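May 4, 2021

Up at the crack of dawn again, so I figured I'd write this before the coffee wears off. Yesterday was the Bumham town-wide yard sale and oh my goodness, I am sore in places I forgot I had! I drove over from Vostham with a thermos and a pocket full of ones, and I promised myself I would only buy flowerpots. (Ha.)
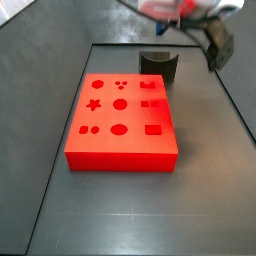
The red shape sorter. Star hole is my favorite.

I did get flowerpots, the heavy clay kind, 18 dollars for the whole stack and I didn't even haggle. The lady threw in a bag of dahlia tubers she'd dug up in November and kept in her basement, so now I have to learn about dahlias. My back bed gets sun until mid-afternoon and the library book says that's plenty, but the soil back there is pure clay, so I guess I'm hauling compost this weekend. 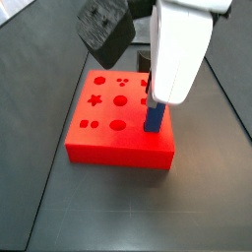 Anyway, the drive home took forever because they've got the bridge down to one lane again, and I sat there with the windows open eating a cinnamon roll and singing along to the radio. Best part of the day, maybe! I was in no hurry at all. My phone says I walked 24 blocks, which my knees believe. 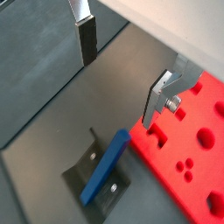 Things to do this week
Compost. Find out how deep dahlias go. Call about the gutter before it rains again. Wash the pots, and put the ugly chipped one by the back step where the mint can cover it up.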